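How to clean a play kitchen (and all the bits)

Quick one, as I'm doing ours this afternoon anyway. Takes me 58 minutes with the drying left out. Works for any plastic play kitchen with a pretend sink and hob - nothing fancy needed.

You want a washing up bowl, two old towels, an old toothbrush, washing up liquid and bicarb.
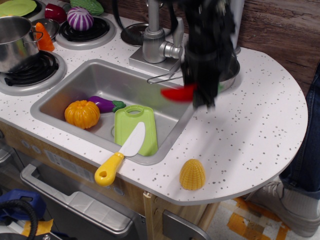
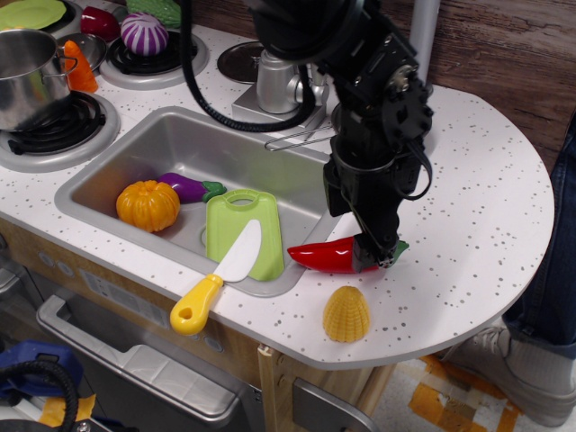
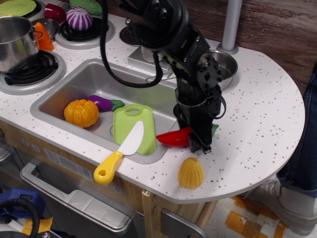 1. Empty everything out first. Sink, hob, the lot. Veg in one pile, metal pans in another. Anything with a battery or a sticker goes to one side, don't soak it.

2. Veg in the bowl. Warm water, not hot, small squirt of liquid. Ten minutes. Toothbrush into the grooves - pumpkins and corn are the worst, all those ridges. Hollow pieces hold water so squeeze or shake them, then stand them on the towel hole side down.

3. Pans and bowls. Wipe, rinse, dry straight away. Don't leave them wet overnight, the cheap ones rust. Ask me how I know.

4. Sink. If it lifts out, lift it out. If not, damp cloth and go round the rim with the toothbrush. Crumbs collect by the drain.

5. Worktop. Speckled tops hide felt tip untill you look sideways at them. Bicarb and a drop of water, rub gently, wipe off. No scourers!

6. Burners. Dry brush first, then a barely damp cloth. Ours have never come properly clean, good enough.

7. Putting back. Count nothing, just bin the cracked ones. Knife and chopping board by the sink, pans on the hob, veg wherever. It'll all be on the floor by 6.

Storage - a 60 cm tub from Madwood takes our whole veg pile with the lid on. Dirkdale do a smaller one but the lid pops of.

Next up: getting glitter glue out of a toy oven door.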